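Interview: Teaching a gripper to work around cables
18/11/2024

Yeison Salazar spent most of the past year on one part of the Camby project, the part where a robot has to reach into an old desktop computer without pulling anything loose.

"People assume the drive is the hard part," he says. "A drive is a box on rails. The cables are what move."

His group at Plandum recorded 779 demonstrations, in which a person guided the arm by hand through a disassembly step. A policy was then trained on the recordings. Salazar wrote the training code and Ieuan Craddock ran most of the sessions.

The main finding concerns how the demonstrations were divided. In the first version each one ran from start to finish as a single piece. The second version cut them at the moments of contact - when the gripper first touched a cable, a connector or the metal - and trained on the shorter pieces.

"With whole runs, it failed to free the connector in 19 of our test trials," Salazar says. "With the cut ones it was 7. Same arm, same cases, same number of trials."
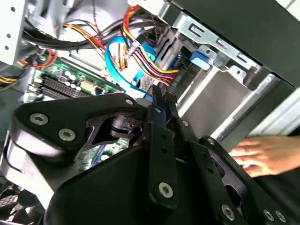
Does the method need a separate model for every type of computer case?

One model covers all the cases in the study, and the test cases were kept out of training.

Craddock is more careful about the result. The study used 12 cases, all desktops, and he would like to see laptops before anyone calls the method general. "They're a different problem. There's less room and a lot more glue."

He also points to the labeling. The contact points were marked by a person, and two people marking the same run didn't always agree. A version that finds them from the force readings is planned for December.

Salazar expects it to do a little worse at first. "I'd take that," he says. "Marking them by hand was the slowest part of the whole job."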